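Bench notebook, dye and ink shop
September, Friday, started writing at lunch

OK, the walnut ink. I've put off writing this up all week because the pages I scribbled on at the bench are mostly brown now, and I wanted to get it down properly before I forget which jar was which.

Where we left off: the last batch (the one labeled Bellamy, after the road where I picked up the husks) came out a gorgeous warm brown in the pot and then went kind of gray and sulky on paper after a few days. I blamed the paper. Then I blamed the water. Then I put the same ink on four other papers and it went sulky on every one of them, so the paper is off the hook and I owe it an apology.

My guess is iron. I'd been using the old enamel pot with the chip in the bottom, and there is definitely rust in that chip. Walnut husk has plenty in it that will grab iron and go dark, and a tiny bit is probably enough. So this time everything went in the stainless pot, start to finish, with the wooden spoon that has never been near the mordant shelf. I wrote NO IRON on the handle in marker. Please leave it that way!

Husks this time were from the tree behind the Helov building. They'd been sitting in a covered bucket of rainwater since the end of August and they smelled exactly the way you'd think. I wore two pairs of gloves and still have a thumb that looks like I've been changing oil. If anyone knows what gets husk stain off skin, write it in the margin. Lemon juice doesn't do it. Neither does the gritty orange soap, and I went at it pretty hard.

Batch went like this. 3,279 grams of soaked husk with the shells picked out, tipped into the pot with its own soaking water and topped up until everything was just under. Low heat. I never let it boil, only that lazy steaming stage where a bubble comes up now and then and thinks better of it. Held it at 196 on the candy thermometer (Fahrenheit, I know, I know, the lab thermometer is the one that got dropped) for most of the day, and switched it off when I went home. Same again the next morning.

Straining is the part I always underestimate. First pass through the colander to get the big mush out, second through the paint strainer bag, third through a piece of old bedsheet. The bedsheet pass took forever. It clogs, you scrape it, it drips for a minute, it clogs again. I ended up hanging it off the cupboard handle over a bucket and going off to answer email, and that worked much better than standing there squeezing it. Squeezing pushes the fine sludge through and then you've got grit in your pen later on. I knew that from last year and did it anyway for the first ten minutes.

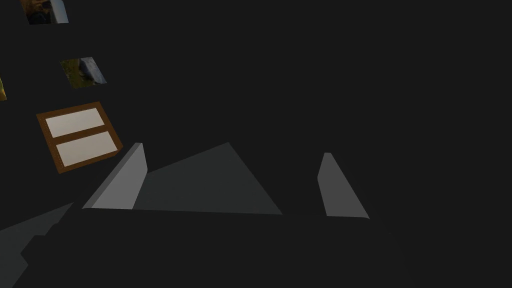
After straining it went back on the heat to reduce. I took it down by a bit more than half and then started doing drip tests on a scrap of the Rillum cotton paper every so often, one stripe each time, with the clock time penciled next to it. That strip is taped to the inside back cover of this book. The early stripes are pretty much weak tea. Around the fifth one it starts having some body, and the last couple are the color I wanted, a dark toasty brown with a little red in it when you tilt it toward the window. I stopped there. Could have gone further, but I've overcooked it before and you get something that looks great wet and dries with a shiny crust that flakes when you fold the page.

Final yield was 103 ounces, which is a silly amount of ink. We will be giving this stuff away until spring.

Additions: gum arabic, dissolved ahead of time in warm water, stirred in after the heat was off. I split the batch into 3 jars so I could try different amounts. Jar A has no gum at all. Jar B has what I'd call the usual. Jar C has double. Every jar got a couple of whole cloves and a splash of denatured alcohol against mold, same as always. The cloves make the whole room smell like a ham.

First impressions, dip pen, pointed nib:

A spreads. On the Rillum it's fine as long as you move quickly, but on ordinary copier paper it feathers like crazy and the letters get little whiskers. As a wash with a brush it's lovely though, really soft at the edges, so I'm keeping it for that.

B behaves. Nice hairlines, doesn't blob at the end of a stroke. I wrote out a whole shopping list with it just for the pleasure of it.

C is sticky. It sat on the nib and wouldn't start, and then it started all at once. It also stayed tacky long enough for me to put my sleeve in it. It might be OK thinned with some of A, which I'll try if I'm bored.

I also did a side-by-side with the Fusora bottled brown that's been in the drawer forever. Ours is warmer and more see-through. The bottled one is a lot more even, and it's still what I'd use for ruling lines, where you don't want the color wandering from one end to the other.

For the iron question: I put a rusty nail in a spoonful of B in a jam lid, left it while I washed up, and painted that next to plain B. The nail one was already darker and grayer by the time I'd dried my hands. It's only one test, and it isn't aged yet, so I'm not going to crow about it. But it's a pretty similar gray to the Bellamy pages. The enamel pot has moved to the mordant shelf and can live out its days there.

To do:
Tape swatches of A, B and C in the south window, half covered with foil, and leave them alone.
Check jars for mold, especially A.
Buy a new lab thermometer.
Rinse the bedsheet again. It's still in the bucket by the sink, sorry about that.
Save the spent husks for the wool people, they said they'd take a second boil off them.

Later, 4:40. Lid on jar C was already stuck. Wiped the threads and put a bit of wax paper under it. Going home.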